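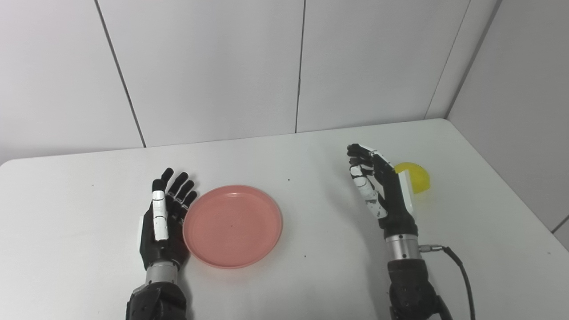
Progress Report to the Purnier Fund
Skiltden Community Seed Library
Report date: 2022-09-10

1. Summary

The grant period began in May. Since then the seed library has opened its lending desk, cataloged most of the donated seed and started the germination tests that were promised in the application. The garden beds at Pons are planted. The second site, at Ivau, is behind schedule and we ask for a change to the timeline in section 6.

Spending is within budget. One line is over and two are under, as explained below.

2. Lending

The lending desk is open two afternoons a week and by appointment. Members take up to 10 packets per season and are asked to return seed from at least one of the crops they grow. There is no charge and no penalty for returning nothing.

From opening to the end of August we lent 1217 packets to 145 member households. Beans, tomatoes, lettuce and squash made up most of the lending. Demand for herbs was higher than we planned for, and basil and dill both ran out before the end of June. Flowers moved slowly until we put them on the same shelf as the vegetables.

Returns have only started. Lettuce and peas came in first, as expected. Beans are drying now and most will reach us in the fall. Some of the early returns were packed damp and had to be spread out again before storage. We have rewritten the drying instructions on the back of the packet and made the type larger.

3. Catalog and storage

The application listed cataloging as a six-month task. It is close to finished. Each variety now has a card with its name, the year it was collected, the donor's town and any growing notes that came with it. Seed with no year on it has been kept apart and will not be lent until it has been tested.

Two kinds of problems took extra time. The first was squash seed saved from gardens where several types were grown side by side. We can't promise what it will produce, so it is labeled as mixed. The second was duplicate names. The same pole bean had been donated under three names, and we have kept all three on the card.

Storage is in glass jars with drying packets, on metal shelving in the north room. The room stayed cool enough through June but got too warm for several days in July. We moved the onion and parsnip seed to the refrigerator and left it there. A second refrigerator would cover the rest of the short-lived seed, and we expect to ask for one in next year's application.

4. Germination tests

Tests are done on damp paper towels and checked at set intervals for each crop. Tomatoes and beans have done well, including some older lots. Carrot and onion results were poor, and four lots have been thrown out. Pepper tests were started too late and sat in a room that cooled off at night, so we are repeating them with a heat mat before recording any result.

5. Growing sites

Pons: All beds are planted and the fence is up. The kale is being left in place over the winter for seed next year. Deer got in once before the gate was hung and ate most of the first bean planting. It was replanted and is setting pods, though the crop will be small.

Ivau: The beds are not built. The soil test came back high in lead along the side nearest the road, and we stopped work there. The plan now is to use raised beds on the far side of the lot with soil brought in.

6. Budget and requested change

The amount spent to date is $3090. Shelving and jars came in under budget. Printing is also under. Fencing at Pons cost more than quoted after the corner posts had to be set deeper.

We request permission to move the Ivau planting to next spring and to apply the unspent printing money toward soil. The total grant would stay the same.

7. Next period

Take in and clean fall returns
Repeat the pepper tests
Build the raised beds at Ivau, if the change is approved
Hold two seed-cleaning evenings for members
Print the spring list

Receipts and the full variety list are attached separately.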